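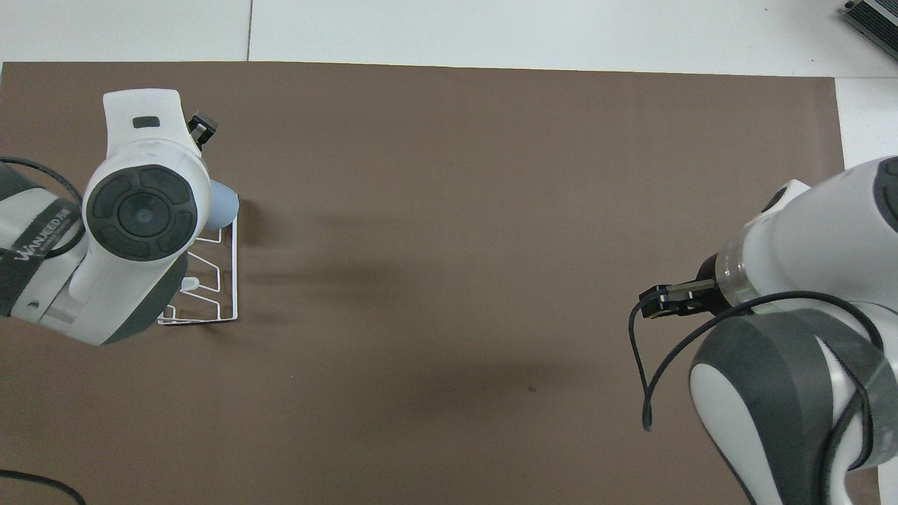

Brown mat, pale tabletop.

So I finally made it up to Prurnar, after three years of telling everybody at work that I was going to. If you haven't heard of it, don't feel bad, I only know the name from an old hiking map that came with a secondhand backpack. It's a village of maybe two streets and a lot of steep grass, at the top end of a valley where the road gives up and turns into a farm track. No lifts, no spa hotel, one bar that doubles as the post office. I loved it!

Getting there is half a day by itself. You take the train to Hemov, which is a perfectly nice town with a perfectly awful station (the benches face the wall), and then you wait for the bus. The bus goes twice a day in the off season, and I had misread the timetable, so I got to know Hemov a lot better than I meant to. There's a bakery behind the church with poppy seed rolls the size of a shoe. I ate two and bought one for the hike and then ate that one as well, on the bus, before we'd even left the town limits.

The bus ride is wonderful if you sit on the right and a bit alarming if you sit on the left. I sat on the left. The river is a long way down and the driver takes the bends with one hand while he sorts out people's change. Everybody else on board had shopping bags and looked half asleep, so I decided to look half asleep too.

I stayed at the Fiten guesthouse, which has 8 rooms and a dog that sleeps across the front door so you have to step over it. My room was up under the roof with a sloped ceiling, and yes, I hit my head on it the first night and then again the next morning in exactly the same spot. The bed was great. The shower was the kind where you get a trickle or a fire hose and nothing in between. Breakfast was bread, hard cheese, plum jam, and a boiled egg under a little knitted hat, and coffee that kept me going well past lunch.

Okay, the walking. The main thing people do from the village is the loop up to the saddle and back down through the summer pastures. It's 12 kilometers and the sign at the trailhead says four hours. It took me closer to six, but I stop a lot. The first part is the worst because it goes straight up through spruce forest with nothing to look at except roots and your own boots, and I spent most of it bargaining with myself about when I'd be allowed to open the chocolate. Then the trees thin out and suddenly there's this long green shelf with hay huts dotted all over it, and you can see the whole valley, right down to the bend where the bus had been so exciting the day before.

The huts are what I'd come for, really. They're low and dark and built out of huge squared logs with stone underneath, and most of them are still used, at least for storage. A few have been fixed up as weekend places with window boxes and a grill out front. I ate my lunch leaning against the back wall of one that looked like it hadn't been opened in years, out of the wind, with the sun on my knees. I could hear cowbells the whole time and never saw a single cow.

From there you've got another 400 meters of climbing to the saddle, and it's on loose stones so take your time. I had the place to myself apart from a couple coming down who told me it was blowing hard on top. They were right. I stayed up there just long enough to put on every layer I'd brought and eat the rest of the chocolate, and then I went down the other side pretty fast.

One warning about that side. The trail splits by a wooden cross and the paint marks are very faded, and the path that looks like the right one is a cattle path that goes to a water trough and stops. Ask me how I know. Take the lower one, even though it looks like it's heading the wrong way. It swings around after a few minutes and you pick up the red marks again on a boulder.

I'd planned to do a second long walk on Thursday, up the side valley to the old chapel, but I woke up to rain so thick I couldn't see the house across the street. So I did nothing, basically. I read half of a swollen paperback from the guesthouse shelf (a murder on a cruise ship, with the last chapter missing, thanks very much), and in the afternoon I went over to the bar and had dumpling soup and got into a long discussion with hand gestures about whether the rain would stop. Opinion was divided. It stopped at supper time and the whole valley steamed.

A few people asked me about gear after my last post, so quickly: I wore my usual boots, the Mitsotakis-Vlachou ones I keep going on about, and they were fine on the stones and hopeless on wet grass, same as ever. I really do need new soles. Poles would have been a good idea for the way down and I'd left mine in the hall closet at home. Bring cash, the guesthouse takes cards when the machine feels like it and the bar doesn't take them at all. Phone signal exists by the church and on the saddle, and that's it.

The way home was a lot smoother. I caught the early bus, right-hand side this time, still dark when we set off, with the lights of the farms coming on up the slopes one after another. Then the 413 from Hemov, which was on time and had heating, and I slept through most of it with my cheek on the window and my jacket smelling of woodsmoke.

I want to go back for the chapel, and for the hay cutting if I can get the days off in July. The guesthouse said to call rather than write, they don't check their email in summer. If anybody has walked the ridge all the way across to the next valley, let me know in the comments how bad the descent is, because on the map those contour lines are practically touching and my knees would like some advance notice.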